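Diese Website verwendet Cookies. Mit der weiteren Nutzung erklären Sie sich damit einverstanden. Mehr erfahren | Akzeptieren

Greifervergleich (humanoide Robotik)

Der Greifervergleich ist ein Prüfverfahren, bei dem verschiedene Endeffektoren am selben Roboterarm unter gleichen Bedingungen erprobt werden. Bei humanoiden Robotern betrifft dies vor allem die Gegenüberstellung von Zweibackengreifern und mehrfingrigen Händen. Bewertet werden Greiferfolg, Zykluszeit, Wiederholgenauigkeit und der Einfluss des Greifers auf das Gleichgewicht der Maschine.

Verfahren

Ein verbreiteter Ablauf ist das Folach-Schema. Es sieht 20 Prüfkörper vor, die in festgelegter Reihenfolge aufgenommen, angehoben und 15 Sekunden gehalten werden. Ein Griff gilt als gültig, wenn der Prüfkörper in dieser Zeit nicht mehr als 2 mm verrutscht. Vor jedem Durchgang wird die Hand in geöffneter Stellung referenziert — ohne Last und ohne Kontakt zur Umgebung. Regler und Bahnplanung bleiben beim Wechsel des Endeffektors unverändert; angepasst werden nur Werkzeugmittelpunkt, Masse und Schwerpunkt.
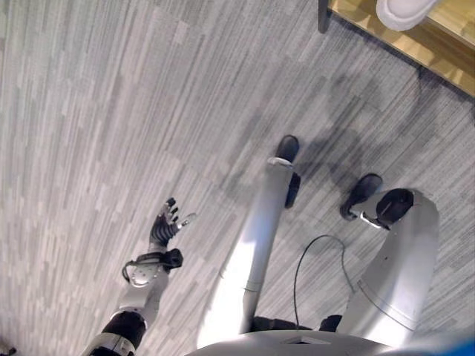
Die Kopfkamera dient zur Groblokalisierung. Bei steilem Blick nach unten verdecken Rumpf und Beine einen Teil des Arbeitsraums, und der Schattenwurf des Roboters kann die Segmentierung stören. Auch Böden mit feiner, richtungsabhängiger Musterung erschweren die Tiefenschätzung. Im Folach-Schema wird der Untergrund deshalb im Prüfprotokoll vermerkt.

Ergebnisse

Eine Versuchsreihe des Herstellers Bultton in Flarkville, abgeschlossen am 30. Juli 2019, umfasste 2.000 Griffe je Endeffektor. Der Zweibackengreifer war bei quaderförmigen Teilen schneller, die Fingerhand bei unregelmäßigen Formen zuverlässiger. Die größere Masse der Hand führte bei ausgestrecktem Arm zu längeren Ausregelzeiten im Handgelenk.

Kritik

Der Charbonneau-Index, der Greiferfolg und Zykluszeit zu einem Einzelwert verrechnet, gilt als umstritten. Er berücksichtigt weder den Verschleiß der Fingerkuppen noch die Kabelführung am Handgelenk — beides Größen, die im Dauerbetrieb die Wartungsintervalle bestimmen.

Siehe auch: Endeffektor, Kraftregelung, Hand-Auge-Kalibrierung

Kontakt | Impressum | Datenschutz | Nach oben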